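Gripper pads on the Vameck cell, how often?

2024-07-14
Posted by Jeanie Gillies

We swap the pads on the Setamano every 30 shifts, as the manual says. Cups have started slipping anyway. I cleaned the pads, ran the homing routine 2 times and went back to the tabletop set.
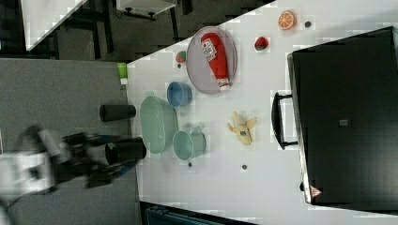 Jeanie Gillies

Two black cups, both on their side, and it goes at them like a cat at a closed door. Grip force is at 35. Ideas?

zorkach_dan
Turn it up to 70. Ours was timid too.

mattock
Please don't. 70 is how you get flat cups. Check the wrist zero first.

zorkach_dan
Ours aren't flat.

mattock
Yours are steel, Dan.

Jeanie Gillies
Wrist zero was off by 2 degrees. I re-zeroed it and left the force alone. Will report back in August, or sooner if it eats the banana.

pelham_r
What are you cleaning the pads with? Alcohol made ours slick as soap. Jardine wipes have been fine.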